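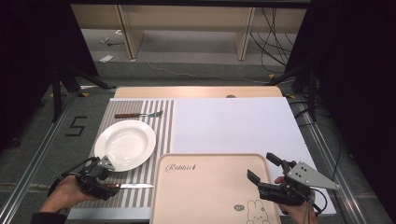
09/08/2023

Notes on the court records work, continued from the last entry. Today I read the verdict sheets of the Mallusis trial again, because the coding of the counts was not consistent.

The problem: one defendant can be charged with several counts, and the jury can convict on one and acquit on another. In March we entered only one result for each person. For the Fidell robbery case this gives "guilty", but he was acquitted on the kidnapping count. I changed it to one row per count. The table has now 340 rows, before it was 219.

Other things I corrected:

- "Remanded" was entered as a sentence in the Ndung'u file. It is not a sentence, it only means custody until the hearing. Moved to the status column.
- Burglary and attempted burglary had the same code. Attempted is now 44.
- Two defendants tried together share a case number, so the case number alone can not be the key. I use case number plus defendant letter.

Not solved: the Junura appeal. The scan of page 80 is too pale to read, and there the judge explains if the terms run together or one after another. I wrote to the clerk's office to ask for a new copy. Until it comes, please do not fill the "total years" field for this case. I left it blank on purpose.

Also a question for the group. When a count is dismissed before the jury goes out, do we keep the row? I would keep it, with result "dismissed", but then the conviction rate becomes lower than in the old report. I prefer that we decide this before I run the tables again.

Next: check the hung jury entries, old file first. Backup is in the shared folder, under the version from before the change.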